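Brulari Herringbone Floor Oil, Natural Matte

Floors get walked on. Most finishes treat this as an insult and peel off in protest. Brulari soaks into the wood and wears down slowly, so the bald patch by the door can be touched up on its own without sanding the whole room and moving in with relatives.

One can covers roughly 1000 square feet in a single coat. Old, thirsty boards will drink more than that, and herringbone has a lot of edges to drink through. Work in small sections, follow the zigzag, and wipe off whatever hasn't gone in after 6 minutes. If you leave it longer it turns tacky, and the cat will find it before you do.
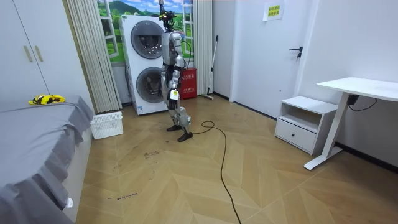
Herringbone wood floor in a small room.

Two coats are plenty. A third makes the floor shiny, and if you wanted shiny you'd be on the Tromach lacquer page.

Finish: matte
Use on: bare or previously oiled wood
Don't use on: lacquer, laminate, anything you rent
Between coats: overnight
Clean up with: Gunawan brush cleaner, sold separately, sorry

The smell is mild and a bit like a bakery that also fixes bicycles. Open a window. Oily rags can heat up and catch fire by themselves, so lay them flat outdoors to dry — never in a ball in the trash.

The old Valelus tint is out of stock until October. Natural ships now.

Customers also bought: felt pads, knee pads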